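Slide 6: Plutport street arts weekend, program and access

Speaker notes – keep to four minutes.
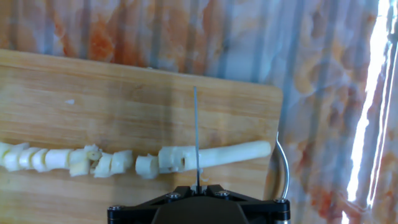

Start with the venue split. Sivo takes music and dance, Hinojosa takes film and the food tent. Capacity at Hinojosa is 819 seated, less for late screenings. Stage changeovers run up to 9 minutes, so captions must be loaded before the prior act ends.

Surtitles – two languages per show, fixed in November. Pause for questions on ticketing, then slide 7.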